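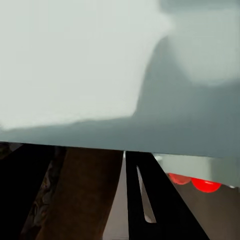

How long should a new sourdough starter sit before the first loaf?

Give it 10 days if you can bear to. Plenty of starters look lively well before that, but the early bubbles are mostly passing visitors, and a loaf made too soon tends to be flat, pale and rather sad to cut into.

Section 5: Waking and feeding your Prikel starter

By now you should have your jar washed, your flour in and your spoon to hand. If you skipped Section 4 (we do understand, everybody wants to get to the flour), please go back and read the part on lids, as it will spare you some scrubbing later on.

5.1 The first mix

1. Tip the whole sachet of dried starter into the jar. Tap the corners, as the last bits like to cling.
2. Add five level spoonfuls of lukewarm water. Test it on the inside of your wrist. It should feel like nothing much at all.
3. Stir gently and leave it alone while you make yourself a cup of tea.
4. Add five level spoonfuls of wholemeal flour and stir until no dry patches are left. The mix should be like thick porridge.
5. Rest the lid on top without screwing it down.
6. Slip the rubber band round the jar at the level of the mix.

CAUTION: Never screw the lid down tight on a working starter. Gas builds up inside and a sealed glass jar can crack.

5.2 Daily feeding

Pick a time you will remember. Jarmila Šimek, who wrote the first version of this guide from her kitchen in Grosville, always fed hers at 7 in the morning with the radio on, and we have never found a better system than that — though teatime does just as well if your mornings are a muddle.

1. Stir the starter and spoon out half of it. Keep this for pancakes or put it in the compost.
2. Add two heaped spoonfuls of flour and the same of water.
3. Stir well, scrape down the sides and move the rubber band to the new level.
4. Put the lid back loosely.

Note: A layer of greyish liquid on top means the starter is hungry. Pour it off or stir it in, whichever you like, and feed as usual. Pink or orange streaks are another matter. Throw the lot away, scald the jar and begin again with your spare sachet.

5.3 Where to keep the jar

A steady, mild spot is best. The top of the fridge suits many kitchens, and so does a cupboard next to the boiler. Keep it off sunny windowsills, above all in July, when a jar behind glass can get far hotter than you would think. If your kitchen is a cold one, stand the jar in a bowl of warm water for an hour after each feed.

5.4 Is it ready?

1. Feed the starter and note where the rubber band sits.
2. Look again after five hours. It should have almost doubled.
3. Drop a small spoonful into a glass of water. If it floats, you can bake tomorrow.
4. If it sinks, carry on with the daily feeds and try again in 2 days.

For your first loaf, turn to the Cultthorpe tin loaf in Section 6. It needs no shaping to speak of, and it forgives a starter that is still finding its feet. The 1000 g tin sold with the larger kit is the right size for it.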